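## 4. Sourcing practice in reporting on domestic work

### 4.1 Sample

The articles were drawn from three regional news outlets, Clukport, Balden and Musten, all of which keep open online archives. We searched each archive for stories on paid work in private homes, including cleaning, child care and live-in care. The search returned 1,494 items. After removing duplicates, wire copy and opinion columns, 495 articles remained, and these form the corpus used in the rest of the paper.

Articles shorter than 300 words were kept only if they carried a named reporter's byline. Most of the short items that were dropped were court listings. Coding followed the scheme set out by El Sherbiny, with one change: we treated a worker quoted through an interpreter as a direct source, where the original scheme counts the interpreter. Gladys Montoya coded the Spanish-language interviews that two of the outlets had published in full alongside their English stories.

### 4.2 Who speaks

Employers and agencies were quoted more often than workers at all three outlets. The gap was widest in short news stories and narrowest in long features, where reporters had usually visited a worker in person. Musten ran the most features and also had the largest share of stories with a worker as the first source quoted. Balden relied heavily on statements from agencies, many of them reproduced with little change from press notices.

Workers whose immigration status was part of the story were rarely given their full names. First names, initials and changed names were all used, and the outlets differed in how they told readers. Clukport placed a note at the end of the article. Balden and Musten explained the choice in the text, normally in the paragraph where the worker first appeared. In 5 articles a changed name was used with no explanation at all. We wrote to the editors concerned and received one reply, which said the note had been lost when the story was moved to a new site.

Unnamed workers were also described in less detail. Age, country of birth and length of service were often left out, even where the same article gave these facts for the employer. Some of this is plainly a matter of protection. It does leave the reader with little sense of the person, and several reporters made up for it with close description of the work itself.

### 4.3 Illustration 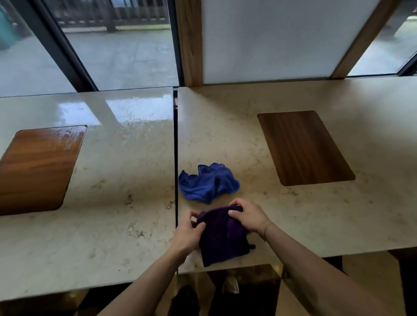

*Figure 1. Handling a microfiber cloth at a countertop.*

Picture choice followed the same pattern as naming. Stories with a fully named worker tended to carry a portrait, while stories with an unnamed worker used a view of a street, a building or a pair of hands. Hands were the most common choice in features. In Figure 1 the purple cloth and the grip on it are clear, and the person is present only as hands, forearms and a glimpse of footwear. A picture of this type protects identity well, but it gives the reader nothing about age, place or employer, and a caption has to supply whatever the story needs. Captions in the corpus seldom did so. Many repeated the headline.

We did not code pictures supplied by agencies separately, as the credit lines were too uneven to rely on. Balden changed its credit style in April, part of the way through the period covered, and its earlier pictures often carry no credit.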